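Print this page | E-mail to a friend

Kit and Station Check for Home-Based Makeup and Nail Artists, with comments

Put together by Eirlys Pritchard for the Pastdale beauty group

Hello again, lovelies! This is the August go-round of our kit check, and I've added my comments under each item because so many of you wrote in asking what I really meant by "clean" and "in date" (fair enough, the old list was a bit bare). Make a cuppa, lay everything out on an old towel and work down the page. Mark each one OK, FIX or TOSS.

BRUSHES AND SPONGES

[ ] Brushes washed and dried flat
Comment: Lipstick and cream brushes after every client, no exceptions. Hendrik Buthelezi showed me his row of brushes drying with the heads hanging over the edge of the bench, and I've copied him ever since.

[ ] Sponges whole, no tears or dark spots
Comment: One sponge, one face. If you're tempted to wash it and use it again on somebody else – please don't.

[ ] Spoolies and lip wands: disposable, bag sealed
Comment: I buy them in bags of 100 and still run out before wedding season is over.

POWDERS, CREAMS AND LINERS

[ ] Opening date written on every mascara and liquid liner
Comment: A bit of white tape on the lid does the job. Meenakshi Pinto writes hers in gold pen, very fancy, and I can never read it.

[ ] Pencils sharpened between clients, sharpener wiped with alcohol
Comment: Sharpen first, then wipe. I had these in the wrong order on the last list, sorry!

[ ] Cream colours scraped onto a palette, never used from the pot
Comment: My Rustix steel palette has been dropped down the stairs and is still going.

NAILS

[ ] Metal tools scrubbed, soaked for the full time on the bottle, rinsed and dried
Comment: Set a timer. Guessing doesn't count, and I've been as guilty as anyone.

[ ] Files and buffers new for each client
Comment: Give them to the client to take home. They love it, and it saves the argument with yourself about whether it could do one more set.

[ ] Acetone lid on tight, bottle away from the lamp and any candles
Comment: Window open as well, even when it's chilly out.

CLIENT COMFORT AND LINENS

[ ] Towels, capes and headbands fresh from a hot wash
Comment: Aravind Gounder asked if a shake outside is enough for capes. It isn't, my dear, but I do admire the optimism.

[ ] Soft furnishings kept well clear of pigments, polish and glue

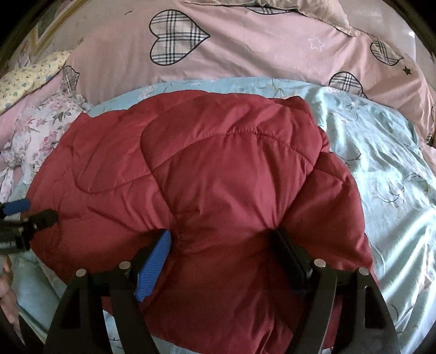 Red quilting on a floral sheet.

Comment: Loose pigment gets into stitching and stays there, and polish on a shiny fabric is a heartbreak. If you do makeup in a bedroom, as plenty of us do, move the good bedding to another room before you open a single pot.

[ ] Patch test notes filed with the client's card
Comment: Lash glue and tint especially. Sivaprasad Sastry keeps his in a recipe box by surname, which I think is rather sweet and also very quick to search.

[ ] Power cords off the floor, lamp steady on its base

Anything marked FIX should be sorted before your next booking. Bring your sheet along to the Bivbridge get-together and we'll go through the tricky ones over cake.

This site uses cookies to remember your settings. By carrying on you agree to their use. OK

Contact Eirlys | Copyright Pastdale beauty group | Back to top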